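Cletwood Robotics Club
Minutes of the March meeting, Saturday, 10 a.m.

Present: enough for a quorum, once the people in the parking lot were talked into coming inside.

1. Minutes of the last meeting. Approved. One member asked that "heated discussion" be changed to "discussion." Denied.

2. Money. The club has $200 left after the Klinhom entry fee. A motion to spend all of it on a banner got more support than the secretary would like on record. Tabled.

3. Gostix Cup. Entries close at 7 p.m. on the last Friday of the month. The rules now run to 16 pages, two of them on the correct size of a number plate. The build team has read the two. Somebody needs to read the rest before we get to the venue, as happened last year with the rule on batteries.

4. Elta. Our line follower still follows the line, then follows the edge of the rug. Software blames the sensors and hardware blames software. Both sides agreed to blame the rug until the next meeting. Members are reminded that Elta's charger stays on the shelf.

5. Pick-and-hold project. The written report is due to the school before spring break and has an introduction and a very nice cover.
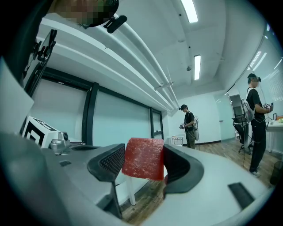 The pick-and-hold group wants soft items added to the object list, which so far is all blocks. Blocks are easy and make everybody look good. The thin red piece standing up between the two fingers was put forward as the kind of thing they mean, flat and a little uneven along the edges. The motion carried, with one vote against from the member who wrote the block code. The group also wants 1000 logged grasps by the end of the term. The chair asked who would do the logging. The minutes record a silence.

6. Other business. The label maker is missing. It was labeled.

Action items
Rules, pages 3 to 16: build team
Soft object list: pick-and-hold group
Rug: to be rolled up before Elta's next run

Adjourned at noon, when the pizza came.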